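MEDIA RELEASE

Cendilau publishes plans for the Jollero hand-held gripper

GIDTON – Cendilau, the members' workshop at Gidton, has published the full build plans for Jollero, a pair of hand-held grippers that can be made in a home garage or a shared workspace and used to record household tasks for robot learning. The drawings, parts list and assembly guide are available free of charge from the Cendilau website from Wednesday.

The plans cover the printed shells, the finger linkage, the pads and the marker mounts, together with a shoulder harness that carries a camera. A complete set – two grippers and the harness – can be built for $609 in parts. The figure excludes the camera and assumes access to a 3D printer, a soldering station and ordinary hand tools.

Jollero was developed over eight months of evening sessions in the Cendilau electronics bay and metal shop. The workshop set out to produce a tool that a competent hobbyist could assemble, repair and modify without specialist machining. All fasteners are metric and held by most hardware suppliers. The shells may be printed in any colour, and the guide recommends a matte filament to limit glare on the markers.

"Members have been building robot arms at Cendilau for years, and the arm is usually finished well before anyone has data to train it on," a spokesperson for the workshop said. "The grippers allow a member to record a task by hand in an ordinary room, and to return to the arm with something useful."
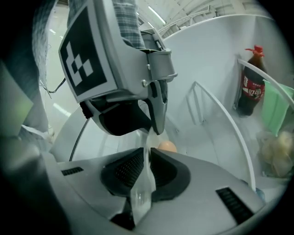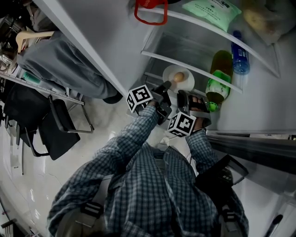
The published guide gives particular attention to everyday objects, which place very different demands on a gripper with only two fingers. A refrigerator door alone is a demanding workspace. With a single brown egg on a small round dish and a bottle with a bright green cap on the same lower shelf, the operator has little room to bring both tools in. Thin, clear plastic is harder again, as it creases between the pads and offers few visual features for software to follow. The guide therefore includes a chapter on pad surfaces, with test pieces that builders can print and compare before committing to a full set.

Marker placement is treated in a separate chapter. Each gripper carries square black-and-white markers, from which its position can be estimated in recorded video. Builders are advised to print the markers on matte stock, to mount them flat, and to check that at least one face remains visible to the camera when the arms are extended forward. Sample calibration files are supplied for both the cube mount and the flat panel mount.

The harness is worn over ordinary clothing and adjusts with buckles. Its design was revised twice after members reported fatigue at the shoulders during longer sessions. The current pattern uses wider webbing and moves the cable exit away from the elbow. Builders who already own a suitable backpack harness may adapt it by following the instructions in the appendix to the guide.

Development was supported by Vlachopoulos, the Gidton hardware supplier, which provided springs, bearings and webbing at cost. Vlachopoulos will stock a fastener pack matched to the Jollero parts list at its trade counter. Builders are under no obligation to purchase the pack, and equivalent part sizes are listed in full.

Cendilau has also begun a shared library of recordings made by its members. The initial goal is 2000 recordings of kitchen and laundry tasks. Contributors will be asked to check each file for identifying material, including faces, mail and screens, before submission. Recordings made in another person's home will require that person's written consent.

Introductory build sessions will be held at the workshop in June. Places are open to non-members, and participants under 18 must be accompanied by an adult. A limited number of printers will be available for shell printing, and participants are encouraged to bring printed parts with them where possible. Safety glasses are supplied.

Corrections and suggested changes to the plans may be submitted through the project page. A revised edition of the drawings will be released once the first group of outside builders has reported back.

About Cendilau
Cendilau is a not-for-profit shared workshop in Gidton, with facilities for electronics, woodworking, metalwork and 3D printing. Membership is open to all adults, and concession rates are available.

Media enquiries: Cendilau front office, Gidton

ENDS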